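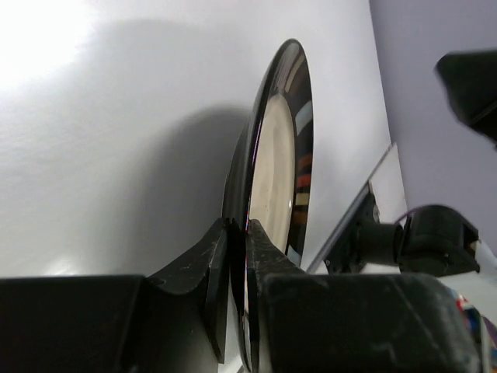

Which plates went in the Lakville crate?
The dark-rimmed ones with the cream centers, 29 of them, packed on edge.

That was the entry for May. The inventory of the Droltness house ran to 2,325 lines, and tableware took up nine pages. Each line gave the rim, the center and the condition. Dark rim, cream center, fine scratches. Pale yellow, mark in the middle. Teal-gray, raised rim, larger. Chips were measured in millimeters from the foot.

The clerk reached the last shelf at 4 p.m. and found the total short by 2. She checked the Pathak list, then the Gundness list. Both had been signed for the full set. She wrote "2 short" in pencil and left the line open.

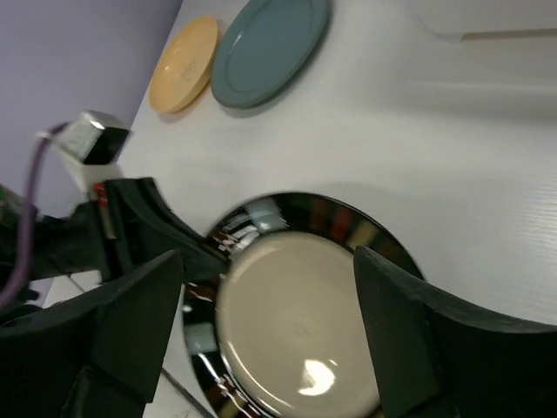
Archana Bhatt wrote back that the set had never been complete, that her mother ate off one plate and kept another under the fern, and that the fern should be on a separate list.

The clerk turned to the section for plants. It had four lines, all crossed out. She added a fifth, entered the condition as unknown, and moved the two plates under it.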